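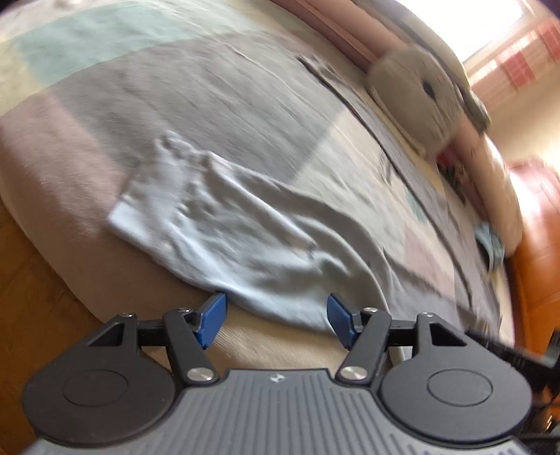 A pale blue garment on the bed, still to be folded.

Fold Laundry on the Bed
By Meriem Benjelloun

Most advice about laundry tells you to fold on a table. The table is flat, the right height, and kind to your back. I followed that advice for 2 years and had clean clothes sitting in baskets the whole time. Then I went back to the bed, and the clothes got put away.

A table in most homes already has a job. To fold on ours I had to move the mail, wipe up the crumbs, and be done before supper. If I wasn't done, everything went back in the basket, and shirts that had been fine at four o'clock were wrinkled by eight.

A bed has room for one garment spread out and several piles around it. It is also a few steps from the dresser. My brother-in-law, Kojo Kwofie, folds on top of the dryer and says it saves a trip. His piles then live on the dryer until Friday, when somebody needs socks.

The usual complaint is that a mattress is too soft for a crisp fold. I grant that for dress shirts and tablecloths. I don't grant it for pajamas, T-shirts or anything with gathers, which won't lie flat on any surface. Shake the piece out, smooth it with your hand, fold it in thirds and move on. A drawer does not inspect your corners.

A color-blocked sheet helps more than I expected. The seams between colors give you a straight line to fold against, and I line up hems with them all the time. On plain white bedding, pale clothes tend to disappear, and I have made the bed over a pillowcase more than once.

I have also heard that clothes dumped on a bed get shoved to a chair at night. That happens. My answer is to start before supper and bring in one load only. Two loads will end up on the chair.

People with a proper laundry room and a long counter should use it. The rest of us have a bed, and I'd leave the dining table for dinner.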